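The new arms in returns, four months on

I promised I'd write something for the newsletter once the arms in the returns room had settled in, and then I kept putting it off. So this is my September homework, turned in on January 19, 2020. Sorry, Shiyu! (Shiyu Xiong puts this newsletter together and has been very patient with me.)

If you work upstairs or over at the Figueroa building you may only know the returns room as the place your badge doesn't open. It's where everything customers send back to Plunumero ends up. Small parts mostly, clips and caps and cable ends and the little plastic feet that go under the Tundell shelving. For as long as I've been here, two or three of us sat on stools and took things off the belt and dropped them in bins, and that was the job. I did it for six years. I wasn't bad at it, and I could tell you what I was having for dinner every night of the week because that's what I thought about.

When Boyang Jiang came down to tell us the sorting was going to be automated, I'll admit I went home and updated my resume. I think Dehua did too, though he says he only looked at it. We'd all heard how these things go at other companies. There was a meeting, with bagels, and the bagels made it worse somehow. You don't get the good bagels for good news, we figured.

What we got instead was a schedule. Three of us would stay in the returns room, with new titles, and Yaqin Yao would move to receiving, which she'd been asking to do for ages anyway. (She loves it over there. She says there's a window.) The sorting would go to the arms and we would look after the arms, teach them new parts, and handle everything they couldn't. I remember asking how much they couldn't handle, and Boyang said he'd get back to me. I've got an answer for him now!

The first weeks were slow going, slower than us by a mile. We logged every part by hand on a clipboard, whether it got picked, whether it got dropped, whether one of us had to step in. Our first full week on the new setup we put 893 parts through. Before the arms, the three of us on stools could do 2433 in an ordinary week without breaking much of a sweat. So you can imagine the looks we were giving each other. Gion Ammann, who did the programming for us, kept saying it was fine and that it would come up. He had a little notebook where he wrote down every kind of part that gave trouble, and he filled it up and had to go get another one from the supply closet.

It did come up. I won't pretend it shot up overnight, and we still have weeks where I want to wheel my old stool back in. But the number isn't really what I wanted to write about, because what people ask me at lunch is what I do all day now.

So, what I do all day now. I come in and the first thing is walking the belt. I look at the rollers, I look at the rail, I check that the bins are where they're supposed to be. The arms only know where a bin is if it's sitting where we told them it would be, so if somebody bumps one with a foot (it was me, twice) you find out pretty fast. Then I run a few easy parts, the same ones every morning, just to see that the grip is closing the way it should. After that we load up for real and I'm mostly watching and writing things down.

Parts they don't like: anything clear, anything floppy, anything with a tag hanging off it. Tape. Oh my gosh, tape. Customers love to tape things back together before they mail them, and a sticky part in a gripper is a bad morning. Those all go in a tray for us, and we do them the old way, by hand, with the radio on. I used to complain about the sorting and now I kind of look forward to the tray.

My back is better, which I did not expect to be the headline. All that reaching and twisting, you don't notice what it's doing to you until you quit doing it. Dehua's wrist has stopped bothering him too. On the other side of it, my eyes are tired by the afternoon in a way they never used to be, and I've talked to Boyang about splitting up the watching so that no one does more than a couple of hours at a stretch. We're trying that out now. I'd call it a big improvement.

The other thing I miss is the talking. When you're sorting side by side your hands are busy and your mouth is free, and I knew everything about everybody's kids. Watching is different. You have to pay attention, so it's quieter. We've started taking our break all at the same time to make up for it, which we never could before because somebody always had to stay on the belt. If you're downstairs mid-morning come say hi, there's usually coffee.

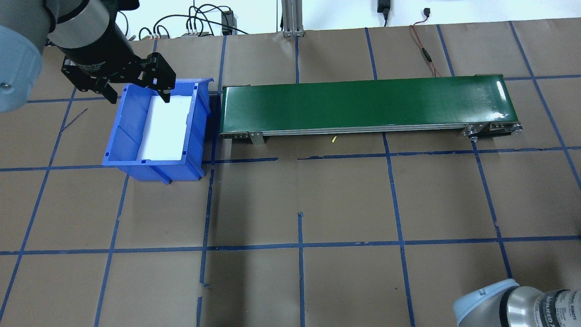

Then there's the training, which I was the most nervous about. I'm not a computer person. I called my daughter to set up my phone. But Gion sat with each of us for as long as it took, and the way you teach an arm a new pick is a lot more hands-on than I'd pictured. You move it where you want it, you save the spot, you move it to the next place. Then you run it very slowly with your hand near the stop button and your heart in your throat. I taught my first one all by myself in the fall, a Plestska hinge cover, and I made everybody come over and watch. It picked up the cover and put it in the bin and I yelled so loud that receiving called to ask if we were okay.

I know not everyone is going to feel the way I do. A couple of folks in packing have asked me straight out whether they're next, and I don't have an answer, and I told them so. What I did tell them is to ask early and ask for specifics. Get the schedule in writing. Ask who's getting trained and on whose time (ours was paid, during the shift, and that mattered a lot). We also asked for the clipboard numbers to be posted where we could all see them, and they were, good weeks and bad. It helped to know nobody upstairs was looking at a different set.

Oh, and the pay. The new title came with a bump for all three of us, and Boyang said I could mention it here, so I'm mentioning it.

Coming up next is a batch of 1238 mixed returns left over from the holidays, the biggest single load we'll have tried. Gion is coming down for it and I've already warned him about the tape. If you want to see the room, send me or Dehua a note and we'll find a time to walk you through. Closed-toe shoes please, and watch where you put your feet around the bins.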